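**Ticket 759 — Card holder task: left and right arms don't agree on when to let go**
Status: open
Priority: medium
Project: Undora (senior robotics elective)
Opened by: Wilson Chambi
Opened: March 2026

**Summary**

The two-arm card task worked in rehearsal at the end of last term and now it mostly doesn't. One arm is meant to steady the green card holder while the other works on the card. At the hand-over the steadying arm lets go early and the holder skates across the floor covering.

We need this sorted before the McKinnon showcase in April. The marking sheet gives us 6 attempts and they all count, so a lucky run won't save us.

**Setup**

- Both arms on the front rail, positions unchanged from last term
- Fern-and-rose floor covering, same one we trained on
- Patterned wallpaper on the walls
- Policy: Boster, run 6, trained on last term's demonstrations
- Control laptop on Ora, the shared login, no other jobs running

**Steps to reproduce**

1. Home both arms.
2. Put the holder on the floor covering, opened out, at an angle.
3. Start the policy from the Ora menu.
4. Watch the steadying arm once the other gripper gets near the card.

**Expected:** steadying arm stays put until the other gripper has backed off.

**Observed:** steadying arm opens early. It doesn't happen every time, but often enough that I stopped the session.

**Log**

*Friday, first period.* Checked the mounting plates on the rail before touching any software. Screws tight on both sides, no play when I leaned on the bases. Followed the purple cables along each arm with my hand and couldn't find a spot where they pulled at full reach. Parked the grippers close together over the middle to see whether they line up — they do, near enough that I don't think calibration is the whole story.
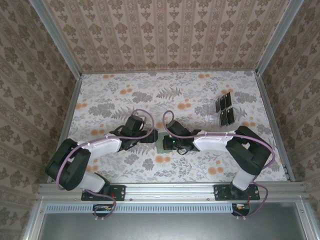 Priya: I'd still redo the calibration. Lining up in the middle doesn't tell you much about the edges, and the holder usually ends up off to one side. When we had the drift problem in first term it was fine at centre and a good few millimetres out by the walls. Also, can you check whether both arms are on the same clock? If one is running behind, the early release could just be the two of them disagreeing about what time it is.

Fair point on the edges. I've added both to the list below and did the clock first because it was quicker.

*Same day, second period.* Clock check. The left arm's messages were arriving late by a fairly steady amount. I restarted the bridge on Ora and the gap went away. Ran the task again and the early release was less frequent but still there, so the clock is part of it at best.

Next I went through the wrist recordings from the start of each attempt, looking only at where things are when the fingers open. The training demonstrations nearly all had the object sitting well between the fingers. In the new recordings it's often off to the right, behind the right-hand finger, and I suspect the policy hasn't got enough of those. 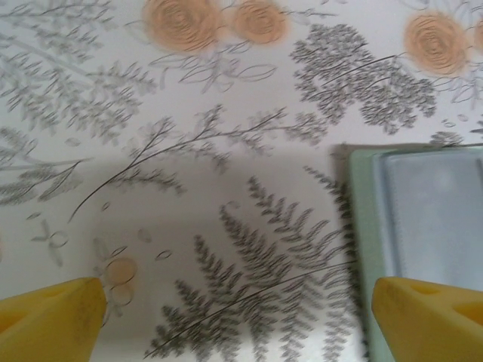
If that's right, no amount of restarting will fix it. We'd have to either place things more carefully at the start or record more demonstrations with a spread of positions. The showcase rules let the judge do the placing, so careful placement is out.

*After lunch.* Looked at lighting as well. The blinds on the oval side were half up and I wanted to rule that out. Closed them, ran again, same behaviour. Opened them fully, same behaviour. I'm crossing lighting off for the early release, though I'd keep an eye on glare off the plastic sleeve. The wrist view picks up reflections across the card, and in a few attempts the gripper went for the clear page on the other side of the holder instead. 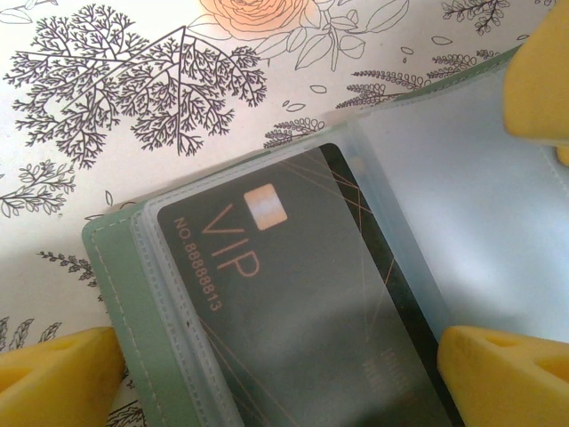
The other thing to settle is which card we use. The dark grey VIP one is what I've been testing with, and its colour stands out well against the green. I'd like to stick with it and stop swapping, otherwise we're changing two things at once. Please don't borrow it.

**Still to do**

- [ ] Recalibrate both arms, with points out by the walls as well as the middle (Wilson)
- [x] Restart bridge and confirm both arms share a clock
- [ ] Record new demonstrations with the holder left, right and at odd angles
- [ ] Retrain from run 6, cap it at 1000 steps first to see if it's heading the right way
- [ ] Add a check that stops the steadying arm opening until the other gripper reports clear
- [ ] Write the restart procedure into the lab book

**Workaround for now**

Restart the bridge at the start of each session and place the holder centrally. If the steadying arm opens early, hit pause and home both arms. Don't reach in and hold the cover yourself while the arms are live.

Leaving this open until the new demonstrations are in.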